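Vunden Housing Services
Residents' Newsletter, March
Household Matters

Bedside Cabinets: Drawer Inspection and Guidance for Residents

The Furnishings Office has begun its inspection of bedside cabinets in the furnished apartments at Festulgate and Torvik. The inspection covers 38 cabinets and is limited to the drawers, the slides on which they run, and the handles. Residents of unfurnished apartments are not affected and need take no action.

The decision to inspect follows a number of repair requests received over the winter. Most concerned drawers that had become stiff or no longer closed flush with the cabinet. In several cases the repair technician found that the slide itself was sound and that the difficulty came from the contents: papers that had slipped over the back of the drawer, or items stacked so high that they caught on the cabinet when the drawer was pushed in. A smaller number of cabinets required new slides, and these have been ordered from Benska.

Residents are asked to empty the drawer before the inspection visit, with the exception of small everyday items such as a packet of tissues, which may remain. Cabinet tops may be left as they are. The inspector will open the drawer to its full length, examine the slides along the underside, and check that the handle is firmly attached. Each visit is expected to take no longer than 7 minutes.

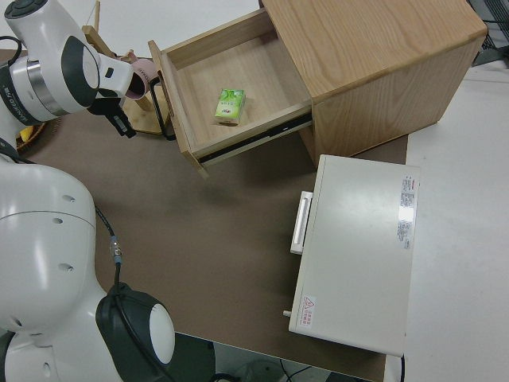 Where a drawer is found to be in need of repair, the resident will receive a written notice stating the work required and the proposed time of the visit. Repairs are carried out between 9 a.m. and 3 p.m. Residents who cannot be at home during those hours may authorize entry by completing the form available at the Festulgate reception desk. There is no charge for repairs arising from ordinary use.

In the interval between inspections, the Furnishings Office recommends the following care.

Drawers should be opened by the handle and drawn straight out. Pulling on one corner puts an uneven load on the slides and will in time loosen the front. Heavy articles, including tools, large books and bottles, are better kept on a shelf or on the floor of a closet.

Wooden surfaces should be wiped with a soft cloth, lightly dampened, and dried afterward. Cups and glasses should be placed on a coaster. Household oil must not be applied to the slides — it collects dust and makes the movement heavier. A dry brush is sufficient for crumbs and lint.

Drawer liners are permitted, provided that they are cut to size and laid without adhesive. Residents who have already glued a liner in place are asked to mention this to the inspector and should not attempt to remove it themselves. Solvents have damaged the drawer bottoms in 2 apartments at Torvik, and both drawers had to be replaced.

The budget set aside for slides, handles and replacement drawers this year is $1,532. Any amount remaining after the inspection will be applied to the repair of wardrobe doors, for which several requests are still open.

Questions about the visits may be addressed to Sverre Aasen, Furnishings Office, at the Festulgate reception desk. Requests for a change of appointment at Torvik should be directed to Danjuma Ekwueme, preferably in writing and with the apartment number clearly stated.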